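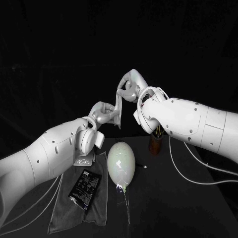
Zutine Rag & Fiber Club

How to make twisted cord from old cloth

If you have a drawer of worn-out T-shirts and pillowcases, please don't throw them out yet! I've been turning mine into cord since March and I'm a little obsessed. I've used it for gift wrapping, for tying up tomatoes, for a handle on a basket that lost its own handle, and for one very lumpy coaster that I still love.

The whole craft comes down to what a strip of cloth does when you hold it up at one end, hold it down at the other and put some twist in it, like the pale grey one over the towel. Once your fingers get used to that, you can do the rest in front of the TV.

What you need

Old cloth. Cotton is easiest. Thin T-shirt jersey is lovely and soft, bedsheet cotton makes a crisper cord with little frayed hairs on it (I like the hairs, my sister hates them). Skip anything slippery for your first try.
Sharp scissors. Mine are the orange pair from the club cupboard, so if you're looking for them, sorry.
A towel to work over. A dark one is great with light cloth, as you can see the strip against it and it catches all the lint. Lay it flat and don't fuss about a few rumples.
A clip or a heavy book, if you want to park your work and go answer the door.

Cutting the strips

Cut your strips 7 inches long for practice pieces and as long as you can manage for real cord. I go for a width somewhere between my thumb and two fingers. Sheets will tear instead of cut if you snip the edge and pull, and it's very satisfying (and loud, so maybe not during nap time). Wide strips give you a fat, soft cord. Narrow ones make something closer to string.

Don't trim the wobbly edges! They disappear into the twist.

Getting the twist

Pinch one end of the strip in your lower hand and lift the other end with your upper hand until it hangs straight. Now roll the top end between your finger and thumb, always away from you, while the bottom hand stays put. Keep a light pull on it the whole time. You'll feel it tighten up and get springy.

I usually give it 14 turns on a short practice strip and then stop to look. If you bring your hands a bit closer and the strip wants to curl up on itself, there's enough twist. If it just sags, keep rolling. If it snarls into little pigtails while it's still under tension, you went too far, so let a couple of turns out.

Making it into cord

A single twisted strip will come undone the moment you let go. So you need two, going around each other.

1. Take a long strip and fold it, but not right in the middle. Put the fold about a third of the way along so the two tails end up different lengths.
2. Pinch the fold. You've got two strands coming out of it now.
3. Twist the back strand away from you a few times.
4. Bring it over the other strand, toward you.
5. Swap. The strand that's now in back gets twisted away from you and comes over the top.
6. Slide your pinch along as you go and keep repeating.

Twist away, cross toward. I muttered that out loud for the whole first evening. The two directions fight each other and lock, and the cord holds by itself.

Adding more cloth

When a tail gets down to a few inches, lay a new strip alongside it, overlap them and twist both together as if they were one. It gets a bit chunky there for a minute. The uneven tails from step 1 keep both joins from landing in the same spot, where the cord would be weak and ugly.

If something goes wrong

Cord looks loose: more twist before each cross, and pull a little harder.
One strand runs straight and the other winds around it: you're only twisting one of them. I do this whenever I'm talking.
Sore fingers: take a break, or dampen your fingertips for grip.

To finish, tie both tails in one overhand knot and snip the ends. I got roughly 13 feet out of one old pillowcase, and it's currently holding up my neighbor's beans.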